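Home | Articles | Events | Index | Contact

Norkar Open Day

The Norkar Open Day is a yearly robotics demonstration held each April at the Katene workshops. It began as a visit for nearly 40 students from the Truris training program and was later opened to the public. Entry is free, but places are limited to 100.

The day is made up of 23 short demonstrations, most of them on small arms built in-house. The best known is the cube task, in which a compact arm with 3D-printed links and three stepper motors works over a sheet of white paper and grips a green cube from above.
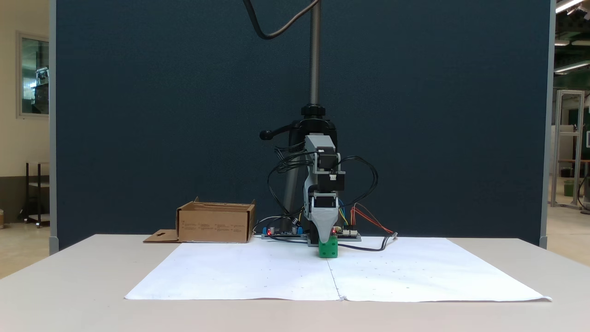 Ivow Small Robots Group

The cube task is run by the Ivow group, which also wrote the control software. Visitors choose a target position on a laptop and the arm carries the cube there — or drops it, in which case the run is scored as a miss. Each visitor gets 5 runs. Early versions used a suction cup, but this was replaced by a jaw gripper after the second open day.

Talks are held in the upstairs room between sessions. Parts lists and printing files for the arms are handed out at the door, and a repair bench stays open until closing.

Last updated: 10/16/19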